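会議用の白いテーブルを、つなげて台所の作業台にするやり方

4月 文:Ningsih Liew
いいね 48 コメント 8

Rinansideの部屋を使って、月に何度か料理の下ごしらえや飲みものの支度をしています。ちゃんとした調理台はないので、普段は打ち合わせに使っている白いテーブルをくっつけて、そこに鍋やピッチャーを並べるわけです。最初のころはひどかったんですよ。つなぎ目に汁がしみるわ、コードに足はひっかけるわ、注ぐたびに天板を拭いて回るわ……。何回もやっているうちに、だいたいの手順が決まってきたので、まとめておきますね。準備は慣れれば15分で終わります。

■ 用意するもの

・天板の高さがそろったテーブル
・固く絞ったふきんと、乾いたふきん(合わせて2枚)
・コードをまとめるひも(パンの袋についてくるアレで十分)
・鍋敷きか丸いマット、なければお盆
・取っ手つきのピッチャー
・片手鍋

マスキングテープもあると便利です。わたしは近所のお店で買った安いのを、もうずっと使っています。

■ 1. つなぎ目の場所を先に決める

テーブルをくっつけたら、まず立つ場所を決めます。自分の真正面につなぎ目が来ると、鍋を置くときもまな板を置くときも、いつもまたいでしまうんですよね。できれば体ひとつ分、左右どちらかにずらしてみてください。

高さが合っているかどうかは、手のひらを天板にぺたっとつけて、すーっと横にすべらせると分かります。目で見て平らでも、触ると案外段があるんです。段があったら脚の先のアジャスターを回して合わせます。アジャスターがないテーブルなら、薄く折った紙を脚の下に。見た目はいまいちですが、ちゃんと効きます。

白い天板は汚れが目立つのがいいところ。こぼしたらすぐ気がつくので、わたしは濃い色の台より好きです。ただ、つやのある天板は照明が映りこむので、透明なしずくはけっこう見落とします。しゃがんで横から見ると分かりやすいですよ。

■ 2. コードを片づける

次はコードです。水ものを扱う日は、ここを面倒がらないこと! わたしの失敗のほとんどはここから来ています(延長コードの上に麦茶をこぼしたときは、ほんとうに青ざめました)。
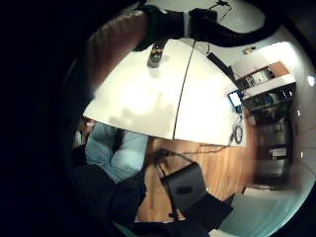
つなぎ目のある白い天板と、木の床。右側でくるくるの黒いケーブルが縁から下がっています。

見るところは、天板の上、天板の縁、それから床の順番です。天板の上では、コードを奥の縁に寄せます。機器をどかせないときは、そこを「乾いた側」と決めてしまって、鍋やピッチャーは反対側だけで使います。境目にマスキングテープを一本貼っておくと、手伝いに来た人にも説明しなくてすみます。

縁から垂れるコードは、いちばん手や服が引っかかりやすいところ。余った分はゆるく輪にして、ひもで留めて、できれば脚に沿わせます。きつく縛ると傷むので、指が一本入るくらいに。床を這う分は、椅子を引く方向を避けて通しましょう。椅子の脚でコードを踏んだままぐいっと引くの、わたしは何度もやりました。

前にLeonilde Nogueiraさんに手伝ってもらったとき、コードを全部まとめて一束にしてくれたんですが、一本だけ抜きたくなって結局全部ほどくことに。よく抜き差しするものは、束に入れないでおくのがおすすめです。

■ 3. 鍋の置き方

火を使わない作業でも、鍋の置き方にはちょっとしたコツがあります。片手鍋なら、取っ手は横に向けて、天板からはみ出さないように。自分のほうへ突き出していると、おなかで押してしまうんです。冬場の厚い上着やパーカーだと特に危ないので、そでは先にまくっておきましょう。

それから、鍋の底がつなぎ目にまたがらないようにします。わずかな段でも、中身が入った鍋はかたかたします。取っ手の先がつなぎ目のあたりに来るのは平気。気にするのは底だけでいいです。

鍋の上で手を動かす作業、たとえば何かをつまんで入れるようなときは、鍋を体の正面に持ってきて、両手が自然に届く距離に置きます。遠いと前かがみになって、肩がすぐに疲れてしまいます。照明の位置によっては手の影が鍋の中に落ちて見づらいので、そんなときは鍋を少し左右に動かしてみてください。テーブルが長いと、こういう調整がきくのがうれしいんですよね。

こげつきにくい加工の鍋には、金属のものを当てないこと。木べらかシリコンのへらを、手の届くところに一本出しておくと、ついうっかりが減ります。

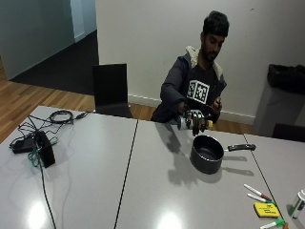
■ 4. ピッチャーから注ぐ

最後は注ぐ作業です。ジュースでもミルクセーキでも、とろみのあるものほど最初の一口分がどばっと出ます。入れる量を控えめにしておくと、傾けたときに落ち着いて注げます。わたしは欲ばって口のぎりぎりまで入れては、毎回後悔していました。

持ち方は、取っ手だけを握るより、首のあたりまで手を添えたほうがぐらつきません。透明なピッチャーだと中身が口のほうへ寄ってくるのが見えるので、そこを見ながらゆっくり傾けていきます。ふたのついているものは、注ぐ前に一度ふたを軽く押して確かめておくと安心。それと、下には必ず何か敷いておきます。丸いマットでもトレーでもいいんですが、黒っぽい色のものだと、淡い色の飲みもののしずくがぱっと見えて拭き忘れがありません。
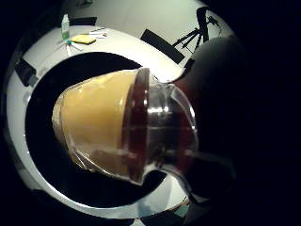
注ぎ終わりは、手首をくるっと返すようにして止めます。ゆっくり戻すと、しずくが口を伝ってピッチャーの外側に垂れてしまうんですね。それでも垂れたら、乾いたふきんで口の下をひと拭き。乾いたほうのふきんは、このために空けておいてください。

練習したい人は、水でやるといいですよ。Benvinda Gouveiaさんは家で米のとぎ汁を使って練習したそうで、白くて見やすいし、こぼしても惜しくないと言っていました。なるほど!

■ 5. 片づけ

片づけは、液体のものから先に下げます。ピッチャー、鍋、マットの順に流しへ運んで、それから天板を拭きます。つなぎ目は、ふきんの角をつまんで溝に沿わせて一往復。甘いものをこぼした日は、テーブルを少し離して側面も拭いてください。放っておくとべたべたして、次に離すときにぺりっと嫌な音がします。

コードのひもは、そのままにして帰っています。次の準備がぐっと楽なので。テーブルを元の並びに戻すかどうかは部屋の決まりによりますが、戻すときはひとりで引きずらずに、両端をふたりで持ち上げてくださいね。木の床は傷が目立ちます。

次回は、この台でパンの生地をこねるときの滑り止めについて書くつもりです。

コメント(8)を見る

お問い合わせ | © Etby | ページの先頭へ戻る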